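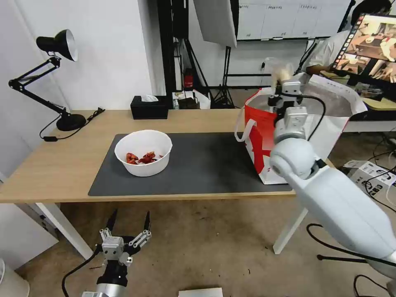
pinyu_yau
July 21, 2019
I have a question about chili oil. My oil comes out dark and bitter each time, and I would like to know at which step I make the mistake. I use dried red chilies, the crinkled kind, like the ones in the white bowl. I crush them with the seeds, then pour the oil on them at once when it begins to smoke. I use 500 ml of oil. Is it too much heat, or are the chilies too old?

wunari
Too much heat. Turn off the stove and wait 7 minutes before you pour.

Fagundes
I disagree. It is the seeds. Shake them out and you can pour it as hot as you like.

wunari
I have kept the seeds in for 15 years and it was never bitter. Smoking oil burns the flakes.

Fagundes
Then your chilies are milder than mine.

pinyu_yau
Thank you both. I will make two small jars, one without seeds, and let the oil rest for both. Should I toast the chilies first?

wunari
Yes, but on low heat, about 2 minutes. Stop when you can smell them.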